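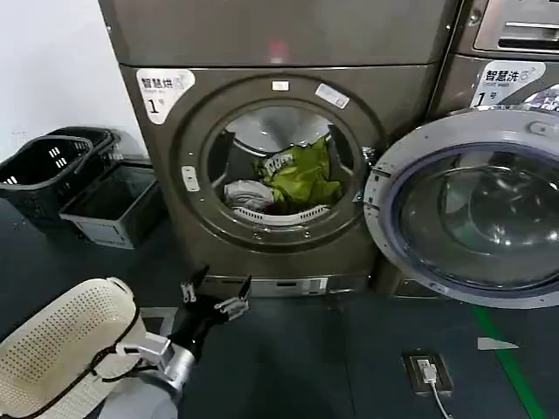 Vol. 48, Issue 5

From: Lourenço Salgado
To: Laundry Cell Maintenance list
Date: Friday, October 17, 2025
Subject: Re: Gripper stops short at the dryer, lower approach

Armindo Neves wrote:

> Since the August rebuild the arm at the Hilatham cell stops short
> on the low approach to dryer 1. Gripper open, basket on top, fingers
> down near the kick panel, then a following error on the wrist and
> a hold. It does not happen at the drum height. I have swapped the
> wrist cable and reloaded the Norow config from backup. No change.
> Is this the arm or the floor position? I would like to avoid pulling
> the wrist again if I can.
>
> Also, do we still teach with the dryer door open or closed? The
> setup sheet says closed and the cell is always open when I get there.

Armindo,

I would check the floor position first, then the payload entry, then the wrist, in that order. Leave the wrist bolted up until the other two are ruled out.

Floor position. The base is parked against the green tape. The tape at Hilatham runs diagonally past the front of the machines on the right side, and it was laid for the old base, which had a wider skirt. If you park the new base with its edge on the tape you end up too close to the dryer. The low approach then has to fold the elbow further than the planner likes, and the wrist takes up the difference. Drum height hides the problem, as the elbow is nearly straight there. Measure from the dryer base to the front face of the robot base, both ends, and compare with the sheet. If the two ends differ by more than 2 mm, square it up before you do anything else.

While you are down there, look at the floor outlet. There is a white plug in it with a thin white cable trailing away from the machines, and it sits in the strip the base crosses when it backs out. A caster on that cable will hold one corner of the base up and you will chase a tilt that comes and goes. Route the cable away from the travel path and tape it down. Pick up any paper on the floor as well. Small scraps end up in the casters.

Payload. The Norow backup was made before the basket was added to the arm job. If you reloaded it in full, you overwrote the payload entry and the controller believes it is carrying the gripper alone. That gives a following error on the way down with the basket on top, and nothing much with the basket off. To check:

Open the tool table and read the mass and center of gravity for tool 2.
Compare with the values written inside the cabinet door.
If they match tool 1, the entry was overwritten. Type in the cabinet values and save.
Cycle the controller. A warm restart does not reload the tool table.
Run the low approach five times at reduced speed, basket off, then five times with the basket.

If it holds only with the basket on, payload is still wrong. If it holds both ways, go back to the floor measurement.

Gripper. Open it fully and look at the silver fittings on the two fingertips. They work loose. A loose fitting will touch the panel before the finger does and you get a contact hold that the log reports the same way as a following error on this firmware. Snug them by hand and then a quarter turn with the short key. Do not use thread locker, we have to take them off to change pads. With the fingers open the left and right will not look level, and at that wrist angle they should not. Check them against the gauge block.

Mendes shipped two lengths of fingertip screw. The long ones bottom out and feel tight while the fitting still rocks. If you have any of the long ones in the drawer, throw them out.

Door. Teach with the dryer door open. The sheet is wrong and I will correct it. When it is swung back, the door takes up most of the space on the right side of the opening and comes down nearly to the floor, so a path taught with it closed goes straight through it. Open it as far as the hinge allows and leave it there for the whole teach. Do not prop it with anything, a prop gets left behind and then the taught clearance is wrong for everyone else.

You can teach with a load in the drum. It makes no difference to the low approach. For the pick inside the drum it does matter, and there I use a loose pile with at least one bright piece in it. The vision exposure was set up on dark towels and it needs to be seen working on something else. Watch the filter rim along the bottom lip. It is white and perforated and the segmentation has taken it for cloth before. If you see a grasp proposed on the lip, raise the floor of the pick region by 5 mm and run it again.

Labels. The white number labels on the dryer and on the washer beside it are both marked 1. The cell config identifies machines by type and number together, so "1" alone in a log line tells you nothing. When you post a log here please write dryer 1 or washer 1. I lost most of a morning to that in August.

Keep the stacked black baskets and the gray bin to the left of the dryer and against the wall as far as they will go. The collision model has one box for all of them. If the bin creeps forward past the front of that box, the planner does not know about it.

Grevov still has the spare wrist on the shelf if it comes to that. Send me the two floor measurements and the tool table readout before you order anything.

Lourenço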